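June
By Filippos Tsolakis

4. Setting Up the Pledberg Fruit Drawer

Install the drawer only after the refrigerator has run empty for 4 hours. Keep the drawer dry during assembly.

4.1 Fitting the vent slide

1. Pull the drawer out to the stop, lift the front edge and remove it.
2. Press the vent slide into the rear slot until both tabs click.
3. Set the slide to OPEN – the wide mark on the scale.
4. Return the drawer to its rails and close it fully.

Caution: Do not oil the rails. Oil softens the end stops.
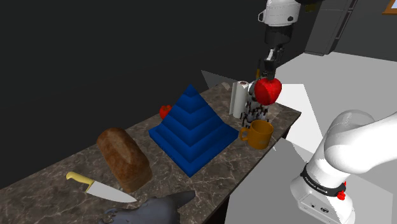

4.2 First loading

5. Sort the fruit. Set aside anything bruised, split or soft at the stem.
6. Do not wash apples before storage. Wash them just before use.
7. Lay apples in a single layer on the liner, stems up.
8. Move the slide to the middle mark and leave it there overnight.
9. Check the drawer walls. If beads of water have formed, open the slide one mark and wipe the walls.

Note: Store leafy vegetables in a separate drawer. Apples give off ethylene, and greens yellow faster near them.

Replace the liner every 28 days – sooner if it stains.

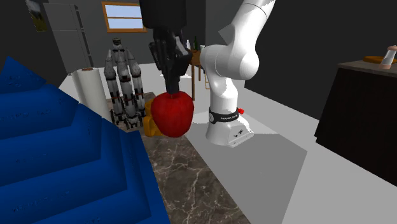

Sutrisno Mandagi reports that with pears the middle mark left the liner damp by morning, and that one mark wider cured it. He also found the rear tabs easier to seat with the drawer upside down on a towel.

For pears, start step 8 one mark wider. The tabs may be seated in either position.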